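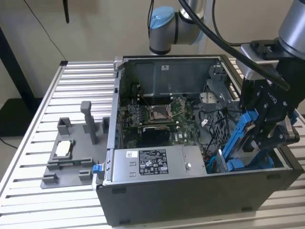
Computer teardown cell, Dudstead workshop. The arm on the right has hold of a blue drive caddy.

Can Machines Do the Chores Yet? Questions We Get
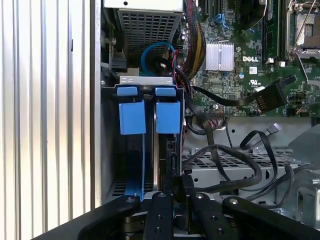 Allia Dahlgren
Workshop Editor, Plamine
2021-09-01

Is a robot ready to take apart my old computer?

Not on its own, for most people. Taking a desktop apart is a string of small jobs: find the latch, press it, slide the part, keep the cables out of the way. An arm can be set up to do one of those jobs well on a model it knows. Bring it a different case and somebody has to set it up again.

Why are cables such a problem?

They bend and they never lie the same way twice. A drive cage is rigid, so its position can be measured once. The black cables that droop across the inside of a case like this one have to be looked at every time. If you are planning a cell, plan for a person to handle the wiring.

Do the colored tabs help?

Yes. Blue release tabs on the drive carriers were put there so people could find them quickly, and a camera finds them quickly too. Black latches on black plastic are much harder.

How much faster is it than a person?

It's slower. In July we logged 222 drive removals at Dudstead, and a trained worker beat the arm on nearly all of them. The arm did keep the same pace all afternoon.

What does a setup cost?

Our gripper fingers and table fixtures came to $3,734, not counting the arms. Replacement finger pads and printed parts have added $400. Budget for spares – you will break some.

Do I need two arms?

For pulling a part that is already unlatched, one will do. For anything where the case has to be held still, a second arm or a good clamp is worth having. Try the clamp first.

What about housework?

Further off. Floor vacuums work, and so do dishwashers if you load them. Folding laundry, clearing a table and making a bed are still mostly lab demonstrations, and slow ones. A shop bench stays put and has good light. A kitchen changes every hour.

Should I wait to buy?

If you handle one product in large numbers, look now. If you handle a mixed pile, wait, or start with a powered screwdriver on a balance arm.

Can I visit the workshop?

Yes, by appointment. Closed shoes are required, and please leave your own equipment at the front desk.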